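Categorías: Garras y pinzas > Guías de montaje > Prueba comparativa
Compartido 50 veces · 9 comentarios

4. Prueba de agarre con vasos de plástico

Si has llegado hasta aquí ya tienes la garra atornillada y el controlador Urkent encendido. Ahora toca lo divertido: ver cómo se portan los dedos flexibles con algo que se aplasta solo con mirarlo. Yo uso vasos de plástico de los de fiesta, que son baratos y no perdonan nada.

4.1. Pon dos vasos juntos sobre una mesa blanca, boca arriba. A mí me gusta que casi se toquen, porque así el dedo tiene que colarse entre los dos y se nota enseguida si la garra abre lo suficiente.

4.2. Lleva el brazo a la posición de aproximación y deja los dedos abiertos. En el menú Agarre, baja la fuerza al 50 %. (Yo empecé más alto en su día y me quedé sin vasos antes de comer.)

4.3. Comprueba en la cámara de muñeca que ves los dos dedos y los dos vasos. Si un dedo no sale, afloja el soporte, gíralo un poco y vuelve a apretar.

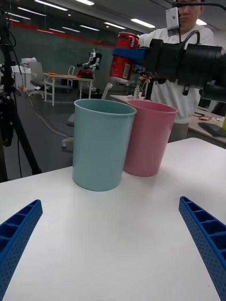
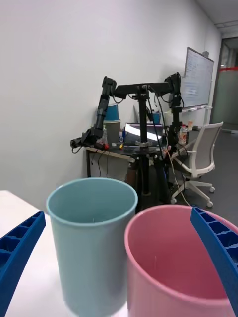
Vista desde la muñeca en dos momentos: dedos azules, un vaso azulado y otro rosa.

4.4. Baja despacio sobre uno de los vasos y cierra. Levanta, espera 3 segundos y suelta. Fíjate en el borde: si se ovala mucho, quita fuerza de 2 en 2 puntos hasta que te convenza.

4.5. Repite con el otro vaso sin mover la mesa y apunta el valor bueno de cada uno. Ese par de números es lo que vas a comparar luego con la garra rígida Gravden, así que no te fíes de la memoria, que yo lo hice y tuve que empezar de cero un jueves por la tarde.

NOTA: los dedos acanalados ceden más por la punta que por la base. Si el vaso se te escurre, prueba a bajar un poco más antes de subir la fuerza. Esto me lo enseñó Jong-dae Ma cuando montamos el banco de Zamudio ¡y me ahorró una semana de pelearme con los parámetros!

PRECAUCIÓN: si trabajas con dos brazos, no cierres la garra de uno mientras el otro cruza por encima de los vasos. Para el segundo brazo, pulsa Retener y sigue.

PRECAUCIÓN: deja holgura en los cables antes de girar la muñeca. Un tirón en el conector de la cámara y te toca repetir el apartado 3 enterito.

4.6. Guarda el perfil con el nombre del dedo y del objeto (yo pongo «hirurov_vaso», muy original). Para cambiar de garra, pasa al apartado 5.

Etiquetas: garras flexibles, cámara de muñeca, teleoperación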